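4.2 Does the basket keep fruit longer?

Household advice on fruit storage repeats one claim more than any other: an open-sided basket lets air reach the fruit and so slows spoilage. We went looking for the evidence and found little. The Hestard survey of 3,079 homes is often cited in its support, but it asked people where they kept fruit and how much they threw out in a week. It did not ask what kind of fruit they bought, or how ripe it was on the day. A home that owns a nice basket may also be a home that shops more often - the survey can't tell us.

Our own kitchen study was small (19 homes, 24 days) and we don't want to oversell it. Waste was slightly lower in the basket homes, but the gap shrank to almost nothing once we left out two homes that had bought hardly any fruit. Jeon's reading is that the basket works as a reminder: fruit in plain sight gets eaten. That may be so. It would apply just as well to a plate. 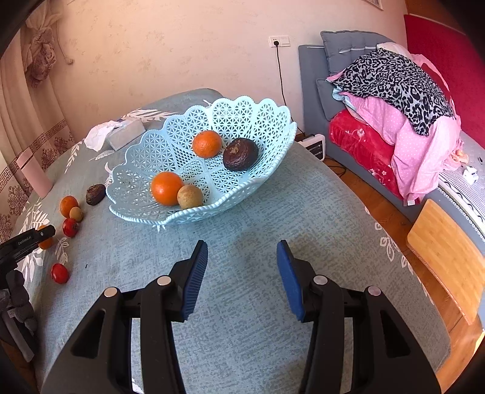 Figure 4. Fruit in and beside an openwork plastic basket on a table. Orange citrus fruits lie both in the basket and on the cloth; the tomatoes are on the cloth.

A second problem is that "stored in the basket" is a loose label. Several people who ticked that box also left fruit on the table itself, and the diary sheets gave them no way to say so. The Yoon sheets, which we borrowed without changes, have the same fault. We would treat any basket-versus-table comparison built on them with caution, including ours. Geum-ok Jeon has since redrawn the sheet with a separate line for fruit left loose, and Section 5 reports the few results we have from it.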